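Kustonstead women sign two guards before summer league

May 1, 2025

The women's basketball club of Kustonstead has signed two new guards for the summer league, which begins in June. The club announced the news in a short message to its members this morning.

Both players come from Teda, where they played together for 3 seasons. One of them is a point guard and scored 306 points last season. The other plays mostly on the wing and is known for her defence. They have agreed to stay for one year, with the possibility of a second.

Kustonstead finished fifth in the last summer league and lost four of its final six games. The coaches said afterwards that the team had been too slow in bringing the ball up the court, and that the bench was too short when players were injured. The club has been looking for guards during the whole winter.
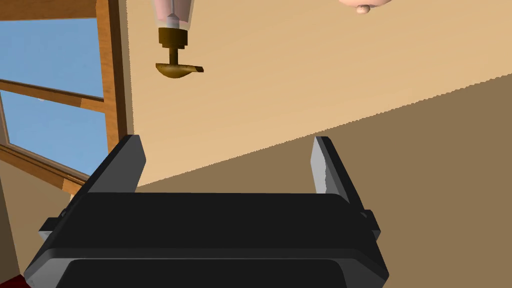

The first home game will be against Han, the champions of last year. Han beat Kustonstead two times in that season, the second time by only one point after overtime. The hall has 618 seats and the club expects to fill most of them. Season tickets from last year can be renewed until the middle of the month, and after this the remaining places go on open sale.

One player is leaving. The centre who joined from Jevora two years ago will return there for her studies. Her place has not been filled yet, and the club did not say if it is still searching. A young forward from the second team has trained with the first team since March and could receive more minutes.

Training for the full squad starts next week in the old hall, as the floor of the main hall is being repaired. There will be one friendly game before the league, away at Jevora. The date for it is not yet confirmed.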